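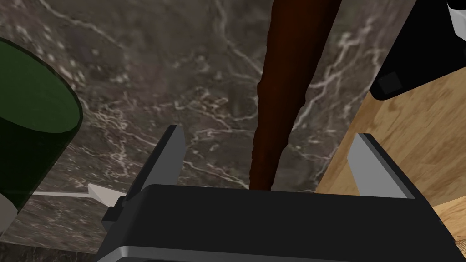 Guston Kitchen Chores, simulated split
Data card, version 3

Summary

Guston Kitchen Chores is a set of rendered manipulation episodes for testing whether a learned policy can finish ordinary kitchen chores without help. This card covers the simulated split only. The real-kitchen split, Masson, has its own card and a different license.

The split holds 3004 episodes across 33 tasks. Every episode is a single-arm task with a parallel two-finger gripper, seen from a wrist view and one fixed view. Frames are stored at 30 per second.

Maintainers: Si-eun Maeng (simulation, releases), Kipchumba Nyanda (task definitions), Mwanaisha Lema (evaluation). Send corrections to the tracker, not by email.

What the tasks cover

Tasks are grouped by the kind of chore: clearing a counter, putting groceries away, loading a rack, wiping, and opening or closing things. Most take place at a counter. Floors, laundry, and anything involving a hot stove are out of scope.

Each task has a one-line instruction, a start-state sampler, and a success check. The check reads object poses from the simulator and does not look at pixels. An episode counts as done if the check holds for 3 seconds after the gripper opens.

Surfaces are drawn from a material pool that includes veined marble and light wood. Object placement is randomized inside a region set by the task. Distractor objects come from the same pool as target objects, so a policy cannot tell them apart by style.

Files

episodes/ one folder per episode, with video, joint states, and actions
tasks/ instruction text, sampler settings, success check
splits/ lists of episode names for train, validation, and held-out kitchens
tools/ loader and replay script

Actions are end-effector deltas plus one gripper value, where 0 is closed and 1 is open. Joint states are in radians. Versions 1 and 2 had the gripper value inverted. If you mix versions, convert first.

Baseline results

Two policies were run on the held-out kitchens: Flusodine, trained only on this split, and Jirar, trained on this split and Masson together. Full tables are in the evaluation notes.

Both do well on short pick-and-place with rigid objects that have open space on all sides. Both drop off when a target stands close to a taller object, when the fingers must enter from a low angle, or when the task has more than two steps. Wiping is the weakest group. The policies often make a correct first pass and then stop with part of the surface untouched.

On this evidence, neither policy is ready to clear a counter unattended. A good score on a single task should not be reported as the ability to do the chore. Please give per-task results along with the group average.

Known issues

Glossy and translucent materials look cleaner than they do under real kitchen light. Policies trained here alone tend to misjudge the edges of glass in Masson.

Contact between long, thin objects and the finger pads can jitter. Mercy Sang traced most cases to simplified collision shapes. Affected episodes are listed in splits/contact_flagged.txt and are still part of train.

Food items are rigid bodies. Nothing squashes, tears, or spills, which makes several tasks easier than the real chore.

In the wrist view, the gripper covers a large part of the lower image. Models that crop to the center should be checked for lost finger contact.

Changes in this version

Gripper value corrected. Success checks tightened for the rack tasks after Joyce Kashindye found passes with the item resting on the rim. Scores from earlier versions are not comparable.

Released June 11, 2025. The next release will add deformable food items for the grocery tasks.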